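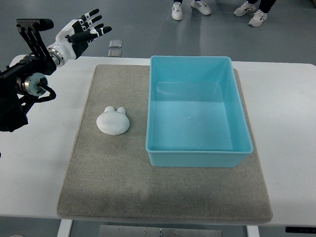 What does a four-day week cost a small company?

"More than the brochures say," Rami Moussa tells me. He ran payroll at Starnent for 13 years and now advises small firms on working hours, which mostly means reading other people's success stories and asking to see the timesheets.

I had come in thinking the case was closed. Same pay, shorter week, happier staff. Moussa isn't so sure. "Who did they ask, and when? If you survey people in the first month of an extra day off, of course they love it. I'd love it too."

His favorite sore point is Skamus, where 100 office staff went to four days in April. The company announced that output had held steady. Moussa wanted to know how output was measured. "By managers' impressions," he says. "The same managers who had pushed for the change."

He admits that sick days fell, and that two people who had planned to quit stayed on. He also points out that the phone line now closes a day early — a cost that lands on customers and never shows up in the report.

Would he tell a client not to try it? He takes a while over that one. "I'd tell them to run it for 16 months and write down beforehand what failure would look like. So far I've had one client agree to the second part."

That client, Awwad, hasn't started yet.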